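Tultby table conveyor, green belt

The Tultby is a small belt conveyor for a bench or a packing table. It is long and narrow, so it leaves you space on both sides for boxes and tools. Price: 259 euro, without the motor supply.

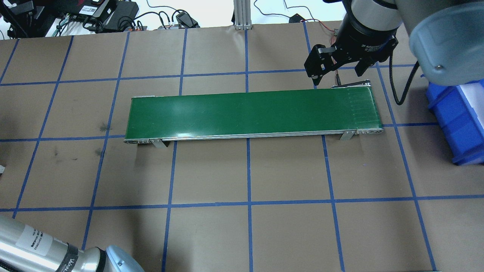 Dalia Ramanauskas
Product adviser, Flurkton

The green belt runs between two end rollers, with an aluminium rail along the side. Two angled brackets keep it above the table. Belt length is almost 1000 mm, supply is 24 V. Please wipe the belt only with a soft cloth and water.

Spare belts are again in stock from February. Guarantee: 2 years.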